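Can a robot take out the bathroom trash yet?

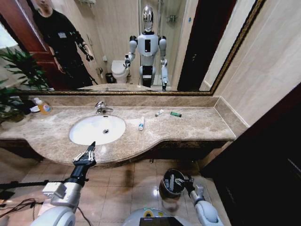

No. 15

Jan 7, 2026

I have been waiting for a machine that does chores since I was about nine years old, so you can imagine how I feel about a humanoid with its hand in a bathroom trash can. I love it! Of all the things people could ask a robot to do (backflips, kung fu, serving drinks at a trade show), the little round can under the sink is the one I would pay for.

Look at where that left hand is. It's down inside the rim with a small white something in its fingers, and there's a dark liner and more white waste in there with it. I can't tell you from one picture whether the thing is going in or coming out, and I don't mind. Either one is hard. Crumpled bathroom trash has no proper shape, it weighs next to nothing, and it sticks to the liner. A gripper that is great with boxes is hopeless at this. You need fingers, and you need them to close gently on something you can barely see because your own hand is blocking the view.

And then the mirror! I stared at it for ages. There's the whole robot looking back at itself, silver head and no face, with a toilet behind it and a glass shower off to the side. People get used to mirrors as babies and never think about it again. A machine has to work out that the second robot is itself and that the second bathroom doesn't exist, or at least learn to ignore both of them. Add shiny tile and a chrome faucet and you have about the least friendly room in the house for a camera.

My friend Jana Kohlhase cleans vacation rentals, 2 apartments and a big house, and I asked her what she'd hand over first. I was sure she'd say toilets. She said trash cans, right away. Her reasoning was that toilets take one kind of effort and you get fast at them, but the cans are all different. Round ones, pedal ones, ones wedged behind a pipe, liners that are too big and have slipped down inside. She says she bends down for a can over 50 times on a changeover day when everything is booked, counting the ones she goes back to. Her knees have opinions about this.

So I wrote out what "empty the bathroom trash" really involves, just for that one can:

Get into the room without knocking into the door or the toilet.
Find the can, even though it's tucked under the counter.
Pick up whatever missed.
Gather the liner by its edges and lift it without tearing it.
Tie it, or at least twist it.
Put in a new liner and get it to stay over the rim.
Leave with the bag and don't drag it along the wall.

The new liner is the one that worries me. Have you ever tried to open one of those thin bags with dry fingers? I stand there rubbing the wrong edge like a fool, and I have had decades of practice. I saw a Velar clip back in November where a two-armed machine got a bag open on a bench, and I cheered out loud in my kitchen, but it was a thick bag and the bench was at waist height. Rendura showed something similar with laundry sacks. I haven't seen a thin liner go into a low can under a counter from anybody, and if you have, please send it to me.

Where are we, then? My answer for the new year is "partly, and more than last year." Single steps look good. Picking up a light scrap, putting it in a can, wiping a counter that has been cleared. What I'd like to watch now is a whole chore from the doorway to the doorway with no cuts, in a bathroom that hasn't been tidied first. Leave the soap out, leave the plant hanging over the corner of the counter. That leafy plant by the soap in the picture makes me very happy, by the way, since it's exactly the sort of thing a sleeve catches on. Mine has been knocked into the sink twice.

I also keep going back and forth on speed. Jana does a bathroom in 15 minutes and she's quick. I think I'd be fine with a robot that takes 150, as long as I'm out of the house and it doesn't break anything. She would not be fine with it, because guests check in at three. So a slow robot could be useful to me years before it's useful to her, which feels a bit backwards, given who has the sore knees.

Next time I want to get into dishwashers. A reader who works at Haberkorn wrote to me about loading glasses on a factory line, and there's a lot in that email I still need to digest. I also owe you the Zandine window cleaner write-up. It's coming, I only have the upstairs windows left to try it on.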